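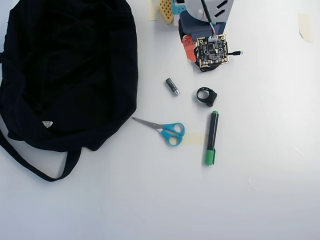
What is a tote bag, and how is it different from an ordinary shopping bag?
A tote is an open or loosely closed bag with one or two long straps, made to be carried on the shoulder or in the hand and used over and over, while a shopping bag is usually thinner, shorter in the handle, and meant for a handful of trips.

Fabric bag (carrying)

I've been keeping up the bag pages on the Halliday household pages for a while now, and the fabric bag is the one I keep coming back to and fiddling with. It's such a plain object! A body of cloth, a strap or two, some seams, and you're done. But people write in with more questions about it than about suitcases and backpacks put together, so I've tried to get the useful stuff in one place.

Parts

The body is the main piece of cloth, either cut as one long rectangle and folded at the bottom, or cut as two panels and joined all the way around. Folded ones lie flatter. Some have a gusset (the extra strip that gives the bag a floor and sides), and those hold boxes better but never quite fold up the same way twice.

The strap, or handle, is what most of us care about. Short handles are for the hand, long ones go over the shoulder, and there's an awkward in-between length that knocks against your shin. I measured mine once: the body is 310 millimeters across the bottom, and the handle drop, from the top of the strap down to the mouth of the bag, is 286. That clears a winter coat sleeve, just barely.

The label is generally caught in a seam while the bag is being sewn, so it can't be unpicked without opening a stitch or two. Makers like a little white one on dark cloth. I leave mine in (some people snip theirs off flush, and that's fine too, as long as you stay clear of the seam thread).

Cloth

Cotton canvas is the old standby. It's heavy, it takes a beating, and it shrinks the first time you wash it hot. Nylon and polyester weigh much less and pack down to the size of a fist, but they slide off a shoulder if the strap is narrow. Then there are the blends, and with those you really have to read the tag.

Color matters more than you'd think. Black and navy hide grime wonderfully and show lint terribly, and in poor light I can't tell the two apart at all. My Viltano bag was sold as black, and next to my black shoes it's plainly blue! I've stopped minding.

Creases and folding

An unstructured bag wrinkles. There's no frame in it to stop that, and a night at the bottom of a closet will set the folds pretty firmly. For canvas I use a warm iron with the bag still a touch damp. Nylon gets hung in the bathroom during a shower and smoothed by hand, and I'd keep an iron well away from it.

My folding method, for whatever it's worth: lay the bag on a table, empty it, and push the air out toward the mouth with your forearm. Bring the straps down over the body so they aren't dangling. Fold in thirds the long way, then roll from the bottom. The Clamow style has an elastic loop sewn in for this, and a hair tie does the same job on any other bag.

Washing

Turn it inside out first and shake the corners over the sink. There's always something in the corners. Cold water, mild soap, and line dry with the straps hanging down, or else they dry with a kink right where your shoulder goes. I do a big batch in November before the holiday shopping starts, and the whole shower rail is bags for a day.

Mending

Straps give out before the cloth does, nearly always at the spot where they join the body. The usual repair is a stitched box with an X through it, in heavy thread, going over the old needle holes as little as possible. A Cirkix mending kit is what I learned on, and its thread was around 200 yards to the spool, which has lasted me through every strap in the house and a neighbor's beach bag. If the cloth itself has torn at the joint, put a patch on the inside first and sew through both layers.

Storage

Hooks are good, a drawer is better if you roll, and a bag full of other bags is what most of us have (me too). Keep dark bags out of a sunny window, where the top folds fade to a brownish stripe. And check them before you put them away. I once hung one up with half a bagel in it.

See also: Drawstring bag; Duffel bag; Strap repair; Webbing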